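**Household manipulation** is the branch of robotics concerned with physical chores in homes: clearing tables, loading dishwashers, folding laundry, fetching objects. The term is also applied to similar light work in shops and small workshops. As of the most recent surveys, no general-purpose machine performs such chores unattended at the speed of a person, although single tasks have been shown many times under controlled conditions.

## Background

Early work used wheeled bases with one arm and a two-finger gripper. Humanoid platforms came into wider use as leg control improved and as multi-fingered hands became cheaper. The argument for the human form is that counters, door handles and shelves are already sized for people. Critics, among them Itziar Ortuño, hold that legs add cost and risk of falling to tasks that mostly involve the arms.

## Grasping and transfer

Picking up a bottle is a common test task. The hand must close on a smooth or ridged body without tipping it, and the grip must hold when the liquid shifts. Clear plastic is harder to locate with depth cameras than opaque material, and thin walls give way under excess force.
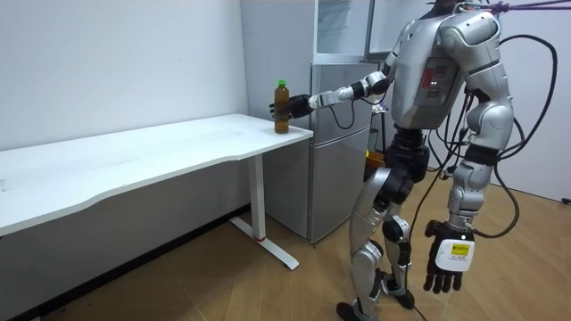 *A humanoid robot with its hand around a bottle at the corner of a desk. Photo: Katia Serra / Janditz*

Legged machines are often tethered from above during such trials – a fall can damage both the robot and the room. Balance and reach are coupled, and an extended arm moves the center of mass toward the object.

## Reliability

The Puso trials, run by Melaniia Prokopenko and Olga Figueroa, recorded 1,743 attempts at fetching and placing kitchen items. Of these, 801 were completed without human help. Most failures occurred at release, when the object caught on a finger or was set down at an angle. A later series at Brorent used six objects and a fixed layout and reported better results, but the two sets of figures are not directly comparable.

## See also

- Dexterous hand
- Mobile manipulation
- Teleoperation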